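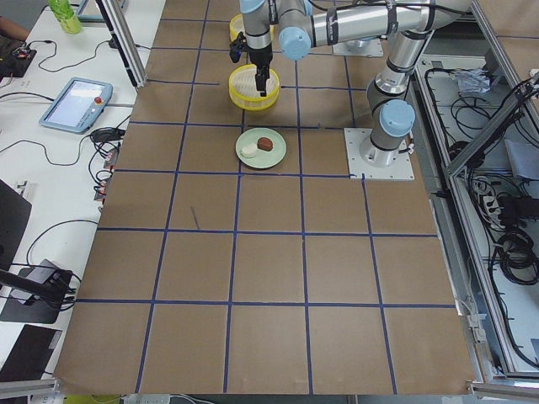
The Caltside Teaching Kit lets an operator show a two-arm cell a task, either by guiding the arm by hand or by driving it remotely, and saves each run as a demonstration. It installs on a cell you already have. Most sites begin with pick-and-place, and the layout can be simple: kraft paper marked into a grid with blue tape, a plate, a couple of yellow baskets and two small food items are enough to record with. The grid makes it easy to put things back in the same cell between runs, or to move them over one on purpose.

Hand guiding suits slow approaches, such as lowering the fingers into a basket without touching the rim. Remote control suits longer runs — the operator can stay seated and keep both arms in view. You can switch modes between demonstrations but not during one.

Included
Caltside recorder, with storage for 1000 demonstrations
Illstead remote handle, one per arm
Hand-guiding license for both arms
Cable set, 4 m
Setup sheet for the grid

Not included: arms, grippers, pendant, table.

The Pavcombe mounting plate is sold separately. Cells with the older Cabrera controller need firmware 9 or later before the handles will pair.

Orders received by noon on Friday ship the same day. The longer cable set is back in stock in July.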